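Grollus two-arm bench robot: four months in, one grip fault, three stars

We bought the Grollus to do the sort of tidying-up work that our customers at Sturnwood want demonstrated and that none of us wants to do by hand. It has two arms on a single white column, and it arrived on time, which put it ahead of most things we order.

For the first 15 sessions it behaved beautifully. Then, in January, the right gripper began letting go. It would pick up the hand brush, carry it nicely toward the dustpan, and drop it - no alarm, no message, the arm sweeping away with nothing in its fingers and every appearance of satisfaction. Out of 51 brush pickups that month, nine ended this way. Keir Farquharson took to cheering.
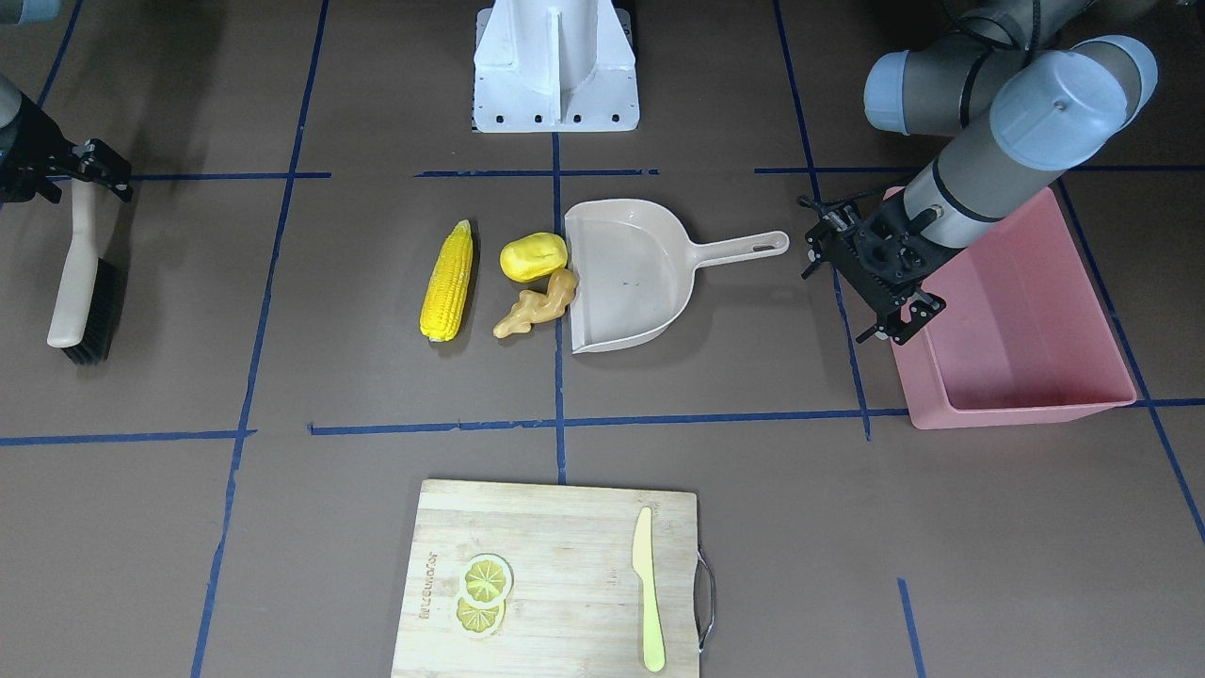
The sweeping setup: brush in the right gripper, left gripper open over the pink basin.

The log said "grip OK" all nine times. Support (a patient man named Emil Mayrhofer) had us re-zero the fingers, which did nothing, and then swap the force sensor cable, which did the trick. The old one had a break near the connector that only opened up at certain wrist angles.

A dropped brush is comedy. My complaint is that a dead sensor reads as a good grip, and I'd feel differently if the thing were holding glass over somebody's foot. Grollus says a firmware fix is coming. It said so in January too.

Otherwise: quiet, accurate, decent manual, terrible index. Buy the spare cable with it and keep your shoes on.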